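Sulari Open-Frame Arch, White, Unpainted

Home / Craft Blanks / 3D-Printed Blanks / Sulari

Item 64
Sold singly or in packs of 3
In stock

The Sulari is a white 3D-printed blank for coloring by hand. It has a rounded top, sides that spread slightly toward the bottom, a thick rim and crossbars running from side to side. The spaces between the bars are open, so you can see through to the inside of the print. The flat faces of the crossbars are where the color goes.

We sell it plain. Markers and paint are not included.

Banau started printing these for a school art room that wanted something sturdier than cardboard for a two-week unit. The teacher, Kendra MacPherson, asked for bars wide enough that younger students could color one without running onto the next. We widened the bars twice before she was happy with them, and that version is the one we still sell.

What you get

One white blank, printed in a single piece. Packs of 3 come in one box with paper between the pieces. All blanks in a pack are the same size.

Surface

The print lines are left as they come off the printer. You will feel a light ridge when you run a finger over the surface, and there may be small bumps along the rim and the edges of the openings. This is normal for the item and we don't accept returns for it. If you want a smoother face, rub the crossbars with 200 grit paper before you color them and wipe off the dust with a dry cloth.

Coloring

Permanent markers and acrylic paint both work. Markers are quicker but tend to show streaks on large areas - a second pass helps, once the first is dry. Acrylic covers better and takes longer. Use a small flat brush and don't load it heavily, or the paint will run into the openings.

Most people color the crossbars and leave the rim white. Stopping a little short of the edge of each bar gives you a thin white border, and it also hides a shaky line. Black and a bright red are a good pair to start with, one bar each.

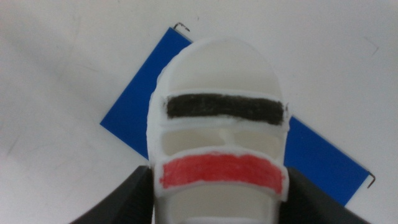
If you make a mistake with marker, let it dry and go over it with white acrylic. Two thin coats are usually enough, though black can take more. Don't use nail polish remover or other solvents on the blank.

Care

Keep it out of hot cars and away from radiators. Dust it with a soft brush. Don't put it in the dishwasher.

Other blanks in this line

Fehr - flat panel, white
Plesitz - low arch, solid back, white

Orders and shipping

Single blanks ship in a padded envelope and packs ship in a box. Orders placed before noon go out the same day. We print in batches, and the next batch of 2,000 is due in November. Schools can order on account. Send us the school name, a delivery address and the number of packs you need, and we will reply with a quote.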